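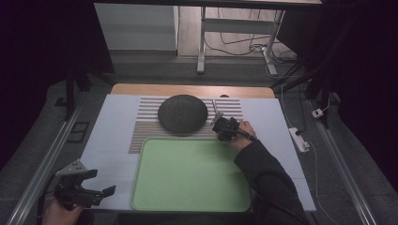

Chapter 3
Hand-Held Grippers: Building and Setting Up a Bench Pair

A hand-held gripper puts the jaws of a robot in the operator's grasp. The builder can test finger shapes, padding and jaw travel before any arm is bought or wired. This chapter covers the build of a matched pair on a home or shared workshop bench. The mounting plate, the jaw slides and the cable run were dealt with in Chapter 2 and are assumed to be complete.

After working through the chapter, the reader should be able to:
– set the jaw opening and check it at both ends of travel
– fit and trim finger pads
– lay out a bench for two-handed trials
– keep a usable test log

3.1 Choosing Test Objects

Flat objects with a raised rim are harder to pick up than blocks. The rim gives the fingers a narrow band to close on, and a small error in approach angle slides the object instead of gripping it. A shallow plastic tray is a good first object. Approach it at a corner, with one finger on either side, and lower the jaws until the pads are level with the rim. Light scuffs on the plastic do not matter for this work. 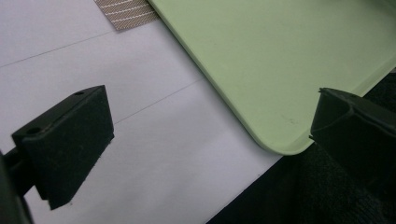
3.2 Setting the Jaw Opening

The Werkora slide used in this book opens to 130 mm. Tkachuk's shop notes from the Sulby workshop recommend checking the opening after every 400 cycles – sooner if the pads have been changed. Measure between the pad faces, with the pads fitted. Record the reading for each gripper separately, and do not swap fingers between the two units once they have been matched.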